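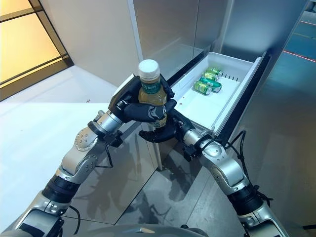 Organización y limpieza del cajón extraíble de bebidas en frigoríficos de uso común

Guía de procedimiento para las áreas de descanso y office de Clellcombe
Última revisión: 11 de mayo de 2023

Objeto y ámbito

La presente guía establece el modo de vaciar, limpiar y volver a llenar el cajón extraíble destinado a bebidas en los frigoríficos de acero inoxidable de uso compartido. Se dirige al personal de servicios generales y a toda persona que reponga bebidas en las salas de descanso. Quedan fuera de su ámbito los armarios frigoríficos de la cocina central, que se rigen por su propio plan de higiene.

El procedimiento puede completarlo una sola persona. Antes de comenzar conviene leerlo entero, ya que algunas operaciones del final, como el secado de las guías, condicionan el momento del día en que debe hacerse la tarea.

Material necesario

Bayeta de microfibra limpia, reservada para superficies en contacto con alimentos
Segunda bayeta, seca
Cepillo pequeño de cerda blanda
Recipiente con agua templada y unas gotas de detergente neutro
Bicarbonato sódico, solo para manchas secas
Bolsa isotérmica o nevera portátil para las bebidas retiradas
Rotulador indeleble y etiquetas adhesivas

No deben emplearse estropajos metálicos, lejía ni limpiadores abrasivos. El plástico blanco de los cajones se raya con facilidad y la suciedad se fija después en las marcas. Tampoco es adecuado el agua muy caliente sobre piezas recién sacadas del frío.

Paso 1. Abrir y vaciar el cajón

Extraiga el cajón hasta el tope con un movimiento continuo, sin tirones. Las latas tumbadas ruedan hacia delante cuando el cajón se detiene de golpe y pueden abollarse contra el borde frontal.

Retire primero las botellas y después las latas. Las botellas de plástico, como las de té, se toman por el cuerpo y nunca por el tapón, que puede haber quedado mal cerrado. Las latas del fondo suelen pasar inadvertidas detrás de las demás; compruebe con la mano la pared posterior antes de dar el cajón por vacío.

Deposite todo en la bolsa isotérmica. Si la limpieza va a ser breve, basta con una superficie de trabajo alejada del sol y de cualquier fuente de calor.

Paso 2. Revisar las bebidas

Examine cada envase y sepárelos según corresponda:

Envases cerrados y en fecha: vuelven al cajón.
Envases abiertos: se desechan, salvo que lleven nombre y fecha de apertura del mismo día.
Latas hinchadas, con fugas o con abolladuras en la costura o en el borde superior: se desechan sin abrir.
Envases caducados o con la fecha ilegible: se desechan.

Las latas con abolladuras leves en el cuerpo pueden conservarse, pero se colocarán delante para que se consuman antes. En cuanto a la fecha, téngase presente que las bebidas de té suelen llevar indicada una fecha de consumo preferente; una vez abierta la botella, rige el plazo que figure en la etiqueta del fabricante.

Paso 3. Retirar los restos sólidos

Antes de humedecer nada, recoja en seco las migas y motas del fondo. Con el cepillo, arrástrelas desde la parte posterior hacia el frente y recójalas con la bayeta seca. Si se aplica agua en este momento, los restos se deshacen y se reparten por todo el cajón.

Preste atención a las ranuras de separación del fondo, en los modelos que las incluyen. Se trata de pequeños resaltes en hilera donde se acumulan partículas que la bayeta no alcanza. El cepillo debe pasarse a lo largo de la ranura y, después, en sentido transversal.

Paso 4. Lavar

Si el cajón es desmontable, levántelo ligeramente por el frente una vez alcanzado el tope y sepárelo de las guías. No lo fuerce. Algunos modelos tienen un cierre lateral que debe liberarse antes, y en caso de duda se consultará el manual del aparato o se limpiará el cajón en su sitio.

Humedezca la bayeta en el agua con detergente, escúrrala bien y pásela por las paredes, el fondo y el borde frontal. Este último recibe el contacto de las manos cada vez que alguien toma una bebida y requiere una segunda pasada.

Para las manchas secas de refresco o de té, prepare una pasta con bicarbonato y un poco de agua, extiéndala sobre la mancha, espere unos minutos y retírela sin frotar con fuerza. Las manchas antiguas de té pueden necesitar dos aplicaciones -- es preferible repetir la operación que insistir con un producto más agresivo.

Aclare con la bayeta limpia y humedecida solo en agua. No debe quedar olor a detergente.

Paso 5. Secar

Seque todas las superficies con la segunda bayeta, incluidas las ranuras y la cara inferior del cajón. Repase también las guías laterales y el hueco en el que se aloja. La humedad que permanece en las guías favorece la formación de escarcha y hace que el cajón corra con dificultad.

El exterior de acero inoxidable se limpia al final, con una bayeta apenas húmeda y siguiendo la dirección del cepillado del metal. Las huellas de los dedos se concentran junto a los tiradores y en el canto de la puerta.

Paso 6. Volver a colocar las bebidas

El orden de colocación es el siguiente:

1. Las latas se disponen tumbadas, empezando por la pared posterior y avanzando hacia el frente, todas con la misma orientación.
2. Las bebidas de fecha más próxima quedan delante. Las recién compradas se colocan siempre al fondo.
3. Las botellas con tapón de rosca se colocan en pie cuando la altura del cajón lo permite. Si han de ir tumbadas, apriete antes el tapón y oriéntelo hacia el frente, donde cualquier goteo se advierte enseguida.
4. Las botellas no se apoyan sobre las latas. Cuando no caben en la misma capa, se trasladan a la puerta o a un estante.
5. Se deja libre la zona próxima al borde frontal, de modo que el cajón cierre sin empujar el contenido.

Los separadores, cuando existen, sirven para impedir que los envases rueden. Una hilera de latas bien encajada puede hacer innecesario cualquier accesorio adicional. Para cajones lisos, las salas de la segunda planta utilizan las bandejas antideslizantes Himum, que se recortan a la medida del fondo y se lavan a mano.

Paso 7. Cerrar y comprobar

Cierre el cajón despacio y verifique que ajusta en todo su contorno. Ábralo y ciérrelo 2 veces. Si se oye rodar algún envase, corrija la colocación. Si queda holgura a un lado, lo más probable es que el cajón no haya entrado bien en una de las guías; retírelo y repita el montaje.

Por último, anote la fecha de limpieza en la etiqueta situada en el lateral del frigorífico.

Frecuencia

La revisión de envases se realiza cada semana y la limpieza completa, una vez al mes. En julio, por el mayor consumo de bebidas frías, la limpieza completa pasa a ser quincenal en las salas de los edificios Ghumman y Madberg. Todo derrame se limpia en el momento, con independencia del calendario.

Incidencias frecuentes

El cajón no llega a cerrarse. Compruebe si hay una lata caída detrás, entre el cajón y el fondo del frigorífico. Es la causa más habitual.

Aparece agua en el fondo. Revise primero los tapones y las latas. Si están secos, puede tratarse de condensación por dejar el cajón abierto demasiado tiempo o de un desagüe obstruido, en cuyo caso procede avisar a mantenimiento.

Persiste el mal olor tras la limpieza. Deje en el cajón vacío un recipiente abierto con bicarbonato durante una noche y lave de nuevo el borde y las guías. Los restos azucarados suelen esconderse en la cara inferior.

Las latas se congelan. Sepárelas de la pared posterior y suba ligeramente la temperatura del compartimento. Una lata congelada no debe abrirse ni golpearse; se deja descongelar dentro del frigorífico, sobre una bandeja.

Consultas

Las dudas sobre este procedimiento y las solicitudes de material se dirigen a Effie Dow, Servicios Generales, extensión 619. Las etiquetas de fecha se retiran en el almacén con la referencia 70.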